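Come and sort fruit with us: people wanted for the Driren good practice guide

I'm Heike Diekmann and I'm putting together a plain-English guide to recording hand-held gripper work, the sort of recordings robots later learn from. Everyone in this field seems to have house rules and hardly any of them are written down! So Braulio Camacho and I have drafted 41 rules, and now we need people who will try them out at a table in Killcombe and tell us which ones are daft.

What you'd be doing

You hold a gripper in each hand and move small things on and off a plate. Most of it is fruit, on an everyday table with a patterned cloth and shopping at the back – we want clutter, so please don't tidy.

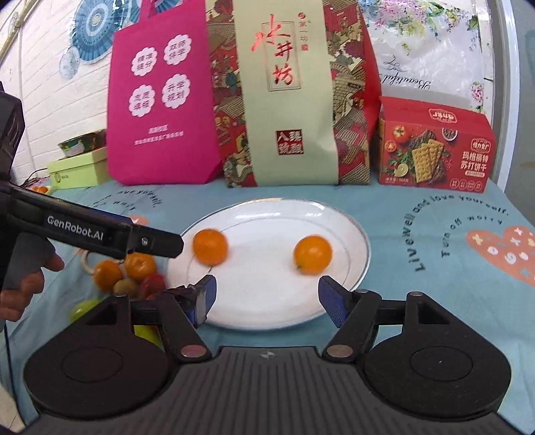
What the rules cover

Mostly how you handle things. Rule 11 says both grippers should stay in view while either one is working. Another says you close the pads gently and stop as soon as the fruit is held (bruised fruit means a bad take, and I do check). 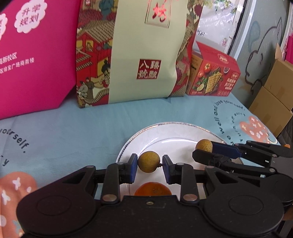

I'm fussiest about the rules for small round things, as that's where people start to rush. Our draft says one gripper lifts while the other waits or steadies, and you never pull both ways on the same piece. A longan pinched just over the plate, with the second pad on its neighbour, is the kind of moment I'd love your opinion on. Is that steadying, or is it getting ahead of yourself? Braulio and I still disagree.

We also have rules on layout. Big and small fruit get mixed together, apples next to oranges next to whatever's green, and you open the pads fully before you go over anything.
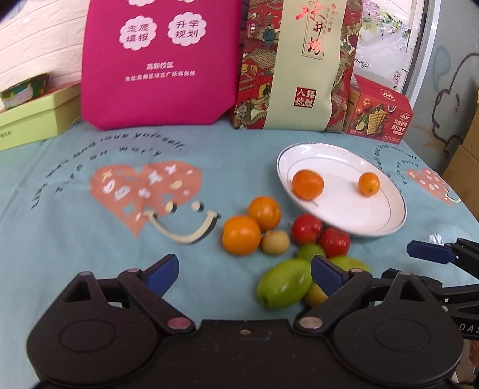

Who we're after

Anyone over 18 with two working hands and opinions. You needn't have touched a gripper before, and left-handers are very welcome – we had too few in January. Sessions last 30 minutes, with a chat afterwards, and Odine covers your travel and lunch.

To put your name down, write to me at the Tapia desk in Killcombe by Mar 22, 2019 and say whether mornings or afternoons suit you. 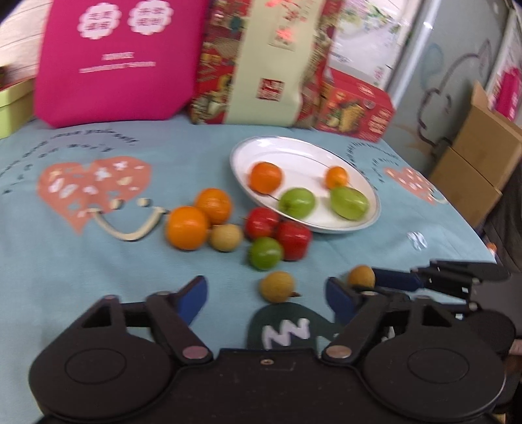
Pads open over a longan, with the second gripper at the right.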